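How to check a sentence credit sheet before you believe it

Families in Gatavton often call us holding a sheet from the county jail with a release date circled on it. Don't plan a ride home yet. The date is a calculation, and the people doing it make mistakes in both directions.

Start with the judgment, not the jail's printout. Ask the court clerk for a certified copy and find two lines: the length of the sentence and the credit for time already served. If the judge left the second line blank, the jail will usually enter zero and wait for someone to complain.

Next, get the booking record. The county runs its records through a system called Poltell, and the front desk will say the public screen shows everything. I wouldn't count on it. Transfers are where days go missing. A man held at the Frerichs annex before his arraignment may show up as booked on the day he reached the main jail. Request the annex log separately, in writing, and keep a copy.

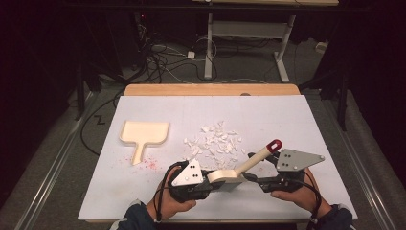 Now do the math by hand. Take a 300-day sentence with 48 days of credit on the judgment. That leaves 252 days before any good-conduct time. Write down the conduct rate the jail claims to be using and ask which rule it comes from. "That's how we do it" isn't a rule.

If your number and theirs differ, file a written request for recalculation. Attach the judgment, the booking record and your own arithmetic on one page. Leave out the character letters. They may help with a judge, but they do nothing for a records clerk.

Be wary of paid services. Iltex advertises a "credit audit" for 2,000 dollars, and the sample report I read was the same subtraction with a cover sheet. If the jail hasn't answered after 3 weeks, take the papers to the public defender's office and ask about a motion to correct the credit.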